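3.2 Bin surfaces and how wear was recorded

The bins used in the Drolgate and Prarkness stores are deep, gray and rectangular, with walls that slope inward toward the floor. They were bought over several years and have been moved between shelves, carts and tabletops ever since. Staff at both sites treat them as interchangeable, and before this study there was no record of which bin had been in use the longest. Each one was given a number on a paper tag in May and kept that number until the end of the work.

We recorded wear by eye. An earlier attempt to use a gloss reading, following Hoàng, gave values that changed more with the angle of the lamp than with the state of the surface, and it was dropped. In its place we used a four-step scale. Grade 0 is a surface with no marks visible at arm's length. Grade 1 has single marks that can be told apart. Grade 2 has marks that cross and overlap but leave the original color clear between them. Grade 3 is a surface where the marks have run together and the color has changed. The floor, the four walls and the rim were graded separately, so a bin has six grades and no overall score.

In all, 1,290 surface grades were entered. Two people graded every bin on their own and then compared sheets. Where they differed by one step, the higher grade was kept. Where they differed by more, the bin was looked at again under the Wetora lamp, set 40 cm above the rim. This happened in more than 50 cases, most of them on walls. Floors gave little trouble.

Loose items were left in place during grading unless they hid most of a surface. Emptying and refilling every bin would have added marks of its own – a small effect, but one we had no way to subtract. If an object covered part of the floor, the grade was given for the part that could be seen, and the sheet was marked with a "P" for partial. Dust was wiped off with a dry cloth. Tape residue was noted but not graded.

Wear was not spread evenly over the inside of a bin. Floors had the higher grades at both sites, and walls tended to be marked in patches, with long clean areas between them. We put this down to the way things are placed. Small goods slide a short way once they reach the bottom, while the walls are touched mainly when something large goes in or comes out at a slant. The bin in Figure 4 follows this pattern: its floor is worn and covered in light scuffs and scratches, and the far wall has faint pale scratches near the top. Its floor would be entered as partial, given the thin white sheet lying flat on it and the blue and white object nearby. Marks high on a wall were graded in the same way as marks lower down, although they may have a different cause – contact with the rim of another bin during stacking is one possibility.

Figure 4. Inside of a gray bin on a light wooden tabletop, with scuffing on the floor and pale scratches near the top of the far wall.

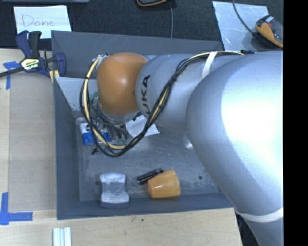
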